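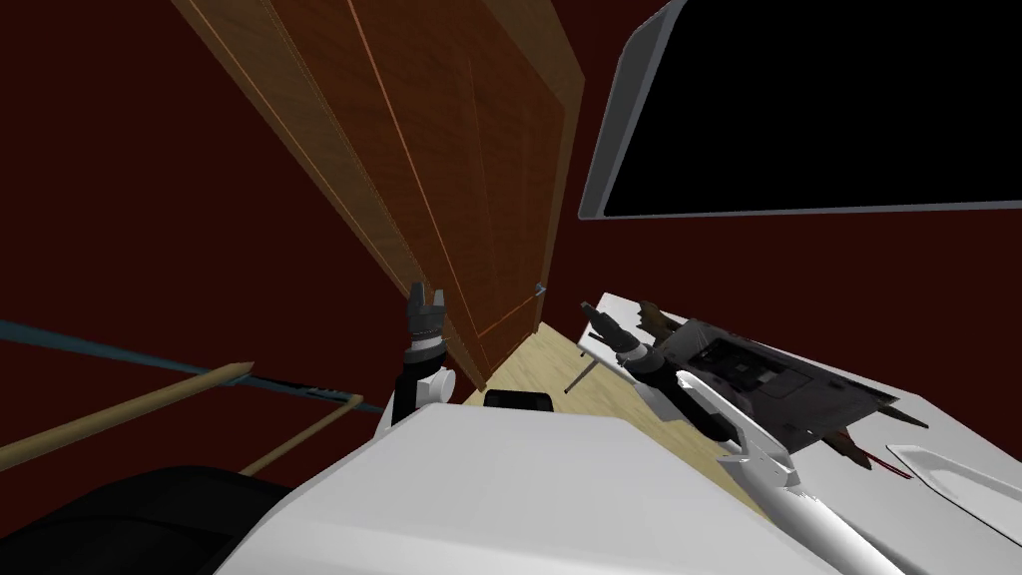

*Dark red walls, a paneled wooden door and a screen on the wall*

# A visit to the Tiltoleo open day

On June 30, 2022 I went with my two children to the open day at Tiltoleo, a small workshop where they make craft kits for families. The ticket number on our paper was 3327, and my son kept it in his pocket all day.

Bleddyn Beddoe welcomed our group and gave a short talk. He told us that the first kit was a cardboard boat with a paper sail, and that it sank at every test. The kit they sell now has 12 pieces and the boat is painted with wax crayon before the first swim.

After this we went to the cutting room. One machine presses 200 sheets of card in an hour. It is very loud, and my daughter did not like it, so we did not stay long. I wanted to ask where the card comes from, but I forgot.

The best part for the children was the making table with Hefin Mathias. Each child could build a puppet theater from a shoe box. You cut a window in the long side, glue a strip of cloth on top for the curtain, and push the puppets in from the sides on drinking straws. Hefin showed a good trick – fold the end of the straw flat before you tape it, then the puppet does not turn around. My son made four puppets, all of them sharks.

Lunch was sandwiches, a little dry. The shop sells bags of leftover card for a low price and I bought two.

The parking is small, so come early. They will open again for families in July, and children under 4 can come in free. You must book by telephone.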